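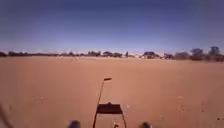 How do you teach a robot to cross open ground?
You drive it yourself, over and over, by remote control, and let it keep a record of what it saw and what your hands did with the sticks.

About Lemura

Lemura is a small outfit that teaches wheeled robots to find their own way over dirt, tracks and farmland. Valentin Mallet started it in a borrowed corner of the Tolside workshops, and there are now three of us on the driving team. We still argue over whose turn it is with the controller!

Our robot is called Ninh. It learns by being shown. One of us drives a run, and the footage from its front camera is saved alongside every nudge of the steering. Later the software works out what a person tends to do when the ground looks a certain way — ease off for ruts, pick the smoother line, keep straight when there's nothing but dust and a row of trees on the horizon.

Flat, bare ground is lovely to work on. With no kerbs or painted lines to follow, the driver has to choose a line, and those little choices are exactly what we want Ninh to pick up. Pebbles, old wheel marks and a low sun straight into the lens all go into the collection too, and we keep the wobbly runs as well as the tidy ones (Valentin's especially). 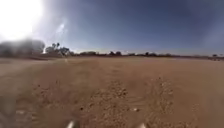 Where we've got to

Our shared library passed 2,000 driven runs in October, and we were daft enough to bake a cake for it. Each run is 100 metres, long enough for a driver to settle down and stop showing off. The sorting and labelling is done in Zokico, our own program, which began as a spreadsheet and got rather out of hand.

Come and have a drive

We love having new people at the controls, because everyone steers differently and Ninh learns from all of it. You don't need any experience. Bring a hat and some water, and shoes you don't mind turning orange.

Page last updated 11 October 2019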